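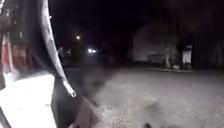

The street after dark, with a house and a thin tree past the curb.

Kenna Swanson wrote to ask whether a machine can take over the little outdoor errands yet — rolling the trash can out, carrying a bag to the neighbor, that kind of thing. I've been chewing on it all week, and my answer is partly, if you give it some help from your end.

Getting down the block is the part machines do best. What trips them up is our clutter, so bring in the hoses and the scooters before supper, and trim whatever hangs over the walk (I'm forever behind on mine!). 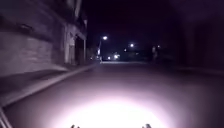
Street lamps up ahead and a bright patch of light on the pavement.

Light matters as well. A good lamp on the front helps, but please don't trust it to find a dark stoop. Leave your porch light on, and put your house number where it can be read from the street. My friend Dinesh Pillai spent two evenings and a jar of white paint on his and is very pleased with himself.

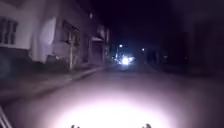
Buildings close along the sidewalk, headlights far down the road.

Doors, latches and steps are still our job, I'm afraid. I'd keep anything breakable off the list too, and set a box with a lid by the curb for drop-offs. Wipe the box out in June when the ants come — a little vinegar on a rag does nicely.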